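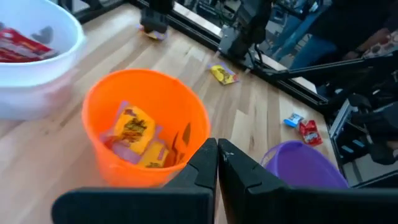 Boards > Home & Kitchen > Pantry and Snacks > Sorting snacks for a crowd, bucket or bowl?

14 replies | 5 shares

**yaqin_x**
Hello all, I've been reading this board since the spring and finally have something to ask. My niece's marching band goes to Zondville on Saturday for the September parade, and I said yes to doing the snacks before I had really thought about what "the snacks" meant. It means 30 kids, a long bus ride each way, and a kitchen table that I would like to eat breakfast at again sometime this week.

What I have is a mix of little packs in all sorts of colors, bought over a few shopping trips whenever something was on sale. My system so far is an orange plastic bucket for the ride out and a big white bowl for the ride home, with whatever I can't decide about left lying on the table. The bucket has a couple of yellow packages in it and a purple one tucked under, and the bowl has a red one, and then I stood there with a little blue packet in my hand for so long that my tea went cold. There are still loose ones over by the edge, a blue and a red side by side, and I keep walking past them.

So how do you all do it? Sort by kind? By which half of the day? One bag per child? I'm open to anything except buying more containers - my husband has asked me very sweetly not to bring home any more containers.

**porchlight_ida**
Oh, you have come to the right place, welcome! Ida Strobel here, I did the snacks for our church picnic in Piltbridge for more summers than I care to add up, and I'll tell you what I tell everyone. One bag per child. Plain paper lunch bags, name on the front, folded over at the top. You hand them out when they climb on the bus and you don't have to think about it again until you're sweeping up.

With a bucket going up and down the aisle you get the kids in the front rows digging around for the good ones, and by the time it gets to the back there's nothing left but whatever flavor nobody's mother would have bought. I've watched it happen with my own grandchildren and they are very nice children.

**karwood_kitchen**
I'm going to gently disagree with Ida (hi Ida!). Paper bags are lovely for a picnic where everybody sits down. On a bus they get sat on, they tear, they roll under the seats, and half the kids don't like what they got and trade it anyway, so you've done all that folding for nothing. I say keep the bucket. A bucket has sides, it stands up by itself between your feet, and if somebody feels carsick, well, you'll be very glad you own a bucket. Take the snacks out first.

What I would change is splitting it by ride. Kids don't eat evenly. They'll eat like wolves going out because they're excited, and on the way home the little ones will be asleep before you reach the highway. I'd put two thirds in the bucket and leave the bowl at home altogether. A big open bowl on a bus is an invitation to have snacks in your shoes.

**yaqin_x**
Thank you both, I can already see this isn't going to settle it for me! Karwood, the bowl was only ever for sorting at home, I should have said so. It's the one I use for potato salad and I would be sad to lose it in Zondville. The plan was to tip it into a tote bag at the last minute.

Ida, I love the idea of the names. I'm just picturing myself at the table at eleven at night with a marker.

**amra_bakes**
Have you asked about allergies? I don't want to be the gloomy one, but that would be my very first sort, before colors or kinds or anything else. When we did the field day I emptied everything out on the table, read the back of every single kind, and made two groups: the ones anybody could have, and the ones I had to be careful with. It took an evening and a pot of coffee, but then the rest was easy. The careful ones went in something you couldn't possibly mix up with the other, so your orange and white would be perfect for it. One color is for everybody, the other one stays up front with a grown-up.

The small packets are the ones to watch. On some of them the print is so tiny you need your good glasses and a lamp, and with the ones that come out of a bigger box the list is sometimes only on the box. So if you still have the boxes, don't recycle them yet.

**yaqin_x**
Amra, this is so sensible that I'm a little embarrassed. I did ask, and there are 5 forms with something written on them, mostly nuts and one for sesame. And I have to confess that one of the boxes went out with the recycling. I'm going to go and look in the bin before it gets picked up.

**porchlight_ida**
Amra is right and I should have said it first. Which is one more point for the bags, though! If Joey can't have nuts then Joey's bag has no nuts in it, and Joey gets to eat at the same time as everybody else without having to go up to the front and ask. I had a little girl one year who simply didn't ask, and went without until supper, and I still feel bad when I think of it.

**karwood_kitchen**
That's a fair point and I'll give you that one. Bags for the five kids with forms, then, and a bucket for everyone else?

**amra_bakes**
I'd worry about the five feeling singled out. Kids notice a bag with a name on it when the rest are reaching into a bucket. Some of them will think it's special and some of them will want to crawl under the seat. It depends so much on the age. How old are they, Yaqin?

**yaqin_x**
Middle school, so exactly the age for crawling under the seat. Update, I found the box! It was under the newspapers and only a little bent. I've now been through almost everything and put the questionable ones in the white bowl, and the bucket is for all comers. It already feels better. The table still has stragglers on it, but I know what they are now, at least.

**gisela_k**
I'm late getting here but I wanted to say something about amounts, which everybody seems to be skipping. My daughter laughs at me about it, but I do keep a notebook. For a whole day out, with a proper lunch in the middle, two small packs each way per child is plenty. People always buy too much! We once came home from a swim meet with so much left over that we were finding it in the hall closet at Easter. If your lunch is running late, have something filling along, like rolls or bananas, and don't try to fill them up on chips and cookies, because it can't be done.

And please, drinks. Salty things on a warm bus make everybody thirsty, and then everybody needs to stop. I would go easier on the salty ones going out and save them for after the parade.

**karwood_kitchen**
Gisela, two packs each way? Have you met a trombone player? My son ate a loaf of bread standing up yesterday. I'd rather carry extra home than have thirty hungry kids and an hour still to go. Extra keeps. Put it in the bandroom cupboard and it will be gone by Wednesday.

**gisela_k**
I have met several trombone players and they all say they're hungry five minutes after they've eaten. My notebook stands! But I'll grant you that swimmers might be different, they're too tired to chew.

**hinrichs_lane**
Speaking as the person who usually ends up cleaning the bus - whatever you choose, please bring a second bucket or a big bag just for the wrappers. It matters more than how you sort them. Little packets have those corners people tear off, and the corners go absolutely everywhere. I've picked them out of seat tracks with tweezers. If you send the orange bucket down the aisle full and then send it back up again empty for the trash, you only need the one, and Yaqin's husband can rest easy.

Also, a thing I learned from my mother, put the big bags at the bottom and the small packets on top. If the big puffy ones are on top then everyone lifts them out to see what's underneath, and there they are all over the floor.

**yaqin_x**
Hinrichs, I had it exactly the wrong way around, I've got a large yellow bag sitting right there in the middle of my bucket. I'll start over after supper.

All right, here's where I've landed, and thank you, every one of you, I've enjoyed this more than I expected to. Everybody gets a bag (Ida wins!), but everybody gets one, so the five with forms don't stand out. Names on all of them. I'll fill the five first, only from the safe things, with clean hands and the bowl put up on the counter out of the way. Two packs each for the ride out, and the bucket comes around on the way home with the rest of the safe ones, so nobody has to go hungry on Karwood's watch. Then the bucket takes the wrappers. Bananas and water from the store on Friday. The things in the bowl can stay home and my husband can have them, he's been eyeing the red one since Monday.

**porchlight_ida**
I'm not one to gloat, but I'm printing this out for the refrigerator. Safe travels, and I hope the weather holds for the tubas!

Comments (4)

**Ljubica Karagiannis**
Reading this while packing for our own trip, and I went straight to check my labels. Thank you, Amra. Two of mine had to come back out.

**sunny_side_mel**
Our parade gets nearly 600 people and we just set everything on one long table and let them come. Different kind of day, I know, but it does work if you have somebody cheerful standing behind it.

**gisela_k**
Yaqin, do write down what comes back in the bucket. For my notebook.

**yaqin_x**
I will, Gisela! Bags are done, marker is nearly dry, and I found one small yellow packet still on the table this morning. It's in my coat pocket for the driver.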